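Derkex Forum > Grippers and end effectors > Handheld gripper, wrist view: linkage play and pad angle

jistlow_bench
Posted 5 Oct 2026

I have the second version of my handheld gripper together and want opinions before I cut more parts. It is a parallel linkage, two fingers, trigger operated, with a wide-angle camera on top looking down past the fingers. The body is printed. The pads are printed separately in a softer material and screwed on.

Two problems. First, there is play at the fingertips when the jaws are fully open. I can move a pad side to side by some 2 mm with light finger pressure. Closed on an object it goes away. Second, I can't decide whether the pads should be parallel through the whole stroke or toed in slightly as they are now.

View from the camera, jaws open:

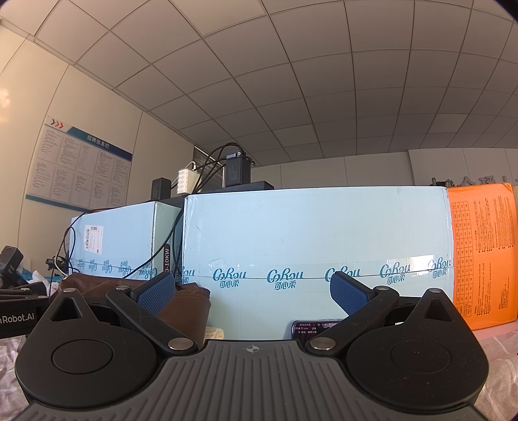
Wrist camera, jaws open, phone between the fingers against the big box.

The task I care about is picking thin flat things off a soft surface. Phones and cards mostly. Cable ends later.

piras_mk
Reply 1

The play is in the pivots. If you are riveting through printed arms with no bushing, the hole goes oval after a while and the error is multiplied by the length of the finger. Drill the holes out and press in flanged bronze bushings. Put a thin washer on each side of the arm. I would do this before touching anything else.

What are the rivets, solid or pop?

jistlow_bench
Reply 2

Pop rivets, straight through the print. No bushings. Washers on the back side only.

ocarvalho
Reply 3

I disagree with piras_mk on the order. Play that shows up only at full open and disappears under load costs you very little in a grasp. The pad angle will cost you more. With toe-in, the tips meet first and the rest of the pad never touches a rigid object. On a phone edge you are holding with a narrow line of contact, and the phone will rotate around it.

Set the pads parallel at the width you grasp most often and accept the error elsewhere.

Olga Carvalho

piras_mk
Reply 4

It costs you very little if a human is squeezing the trigger and correcting by eye. If he is logging finger position from the trigger encoder, then play at the tips is error in every sample near full open. He has a camera on the thing. I assume he is recording.

jistlow_bench
Reply 5

Recording, yes. Opening width comes from the encoder for now. I was thinking about putting a printed marker on each finger and reading the width from video instead.

ocarvalho
Reply 6

Do that. Markers near the tips measure where the fingers are, whatever the pivots are doing. Keep them flat and matte, and check that they stay in view over the full stroke. Wide lenses bend a lot toward the edges, so calibrate with the markers at both ends of travel. Look at your ceiling grid if you want to know how much distortion you have to remove.

mirmont_tools
Reply 7

One more vote for toe-in. For thin parts lying on cloth you want the tips to arrive first. Parallel pads ride on the fabric and push it into a fold ahead of the part. If the pad is soft enough it flattens out against the object under load anyway. What hardness did you print them in?

jistlow_bench
Reply 8

95A, with 4 walls. Probably too stiff to flatten much.

mirmont_tools
Reply 9

Much too stiff. Go to 85A if your extruder will feed it, and cut the walls to 2. Keep the texture on the face.

ocarvalho
Reply 10

Softer pads I agree with. I would still make the angle adjustable. Slot one of the two pad screws and you can test both without reprinting the arms.

jistlow_bench
Reply 11

Slotted mount is drawn and printing now. Bushings are ordered. I'll run the old rivets on the left arm and bushings on the right, cycle the trigger 2,000 times and measure play on each side. The markers have to wait until I find a matte label stock that sticks to the arms.

piras_mk
Reply 12

Measure before you start cycling as well. And post the bushing size, I have the same arms in a drawer.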